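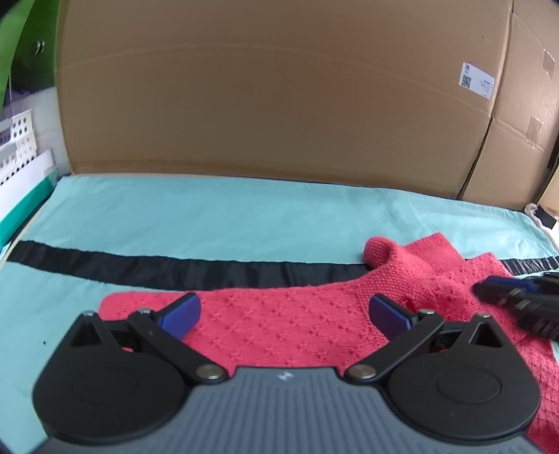
Looking after the hand-held grippers

The hand-held grippers on the garment table at Tranodthorpe now have a written care routine. Njoroge Kaijage drew it up in April after two pairs of pads wore through in the same week, and it applies to every pair we use, including the set on loan from Clovton.

Before the first session, wipe both blue pads with a damp lint-free cloth and let them dry. Knitwear sheds, and fibres packed into the pad surface make the grip slip on the thinner cuffs. Then open and close the fingers 30 times with nothing between them. If one side lags, stop and tell Njoroge.

The pivot screws are checked every Tuesday. Use the short driver in the Mrema case and go no further than finger tight plus a quarter turn.

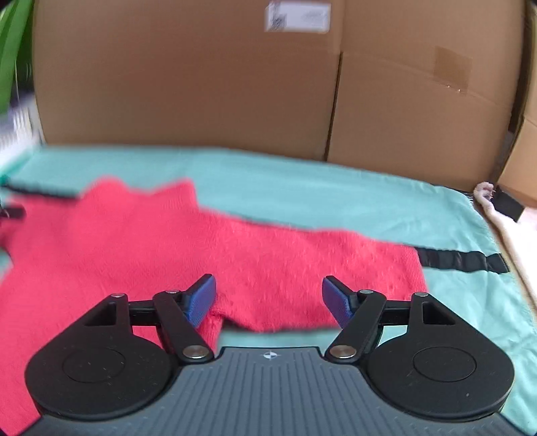
Dust on the round black housings comes off with a soft brush. Please don't use the air line, as it pushes grit into the joints.

Pads are changed as a pair, even if only one looks worn. The last pair came off after 3,052 grasps, which is a good deal better than the old ones managed. Write the count on the card when you fit new ones, and run about 100 test grasps on the practice jumper before going back to normal work.

Valentin Sima keeps the spare pads and screws at the Jonau office. Allow two days for the post.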